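Teaching a two-armed robot by remote control: your first session

Posted Monday, October 12, 2026, in the Clindik workshop notes
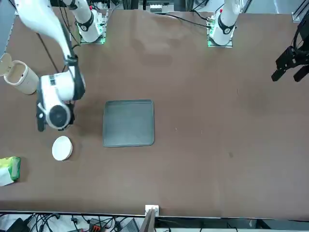
If you've read our earlier page on setting up the table, you'll have both arms powered, the safety stop within reach and a cup of tea somewhere well away from the cables. Now comes the part I like best, which is showing the robot what you want by doing it yourself, one hand on each controller. It feels very odd for the first 10 minutes and then, quite suddenly, it doesn't.

Start with a task you could explain to a child in one breath. Ours was to pick up a small round lid and set it down in a square tray. We began with something much grander, I'm afraid, and lost most of a December to it!

Before recording anything, drive the arms about with no task at all. Open and close each gripper, bring them low over the table, lift them away again. Remember which controller moves which arm – if you sit facing the robot, its right arm is on your left, and your hands will argue with you about this for a while.

When you're ready, bring both arms to the same starting pose and press record. Move more slowly than seems natural, and come down on the lid from straight above. Thin, flat things are fiddly to grip, so let the fingers settle either side of the rim before you close them. Carry it over, lower it nearly to the tray, open, rise, and go back to the start. Stop the recording there.

Then do it again, with the lid a little further over. And again, with the tray turned. We aim for 44 good recordings of a simple task, taken in sets of 15 or so with a proper rest in between, and I do mean a proper rest, because tired wrists make for jerky lessons.

If you fumble, don't panic. A small wobble that you put right smoothly is worth keeping. A dropped lid chased across the table is best deleted straight away, while you still remember which one it was.

Watch 4 of your recordings back before packing up, and make a note of the lighting and where you put the tray. You'll want both written down when you come to the training page.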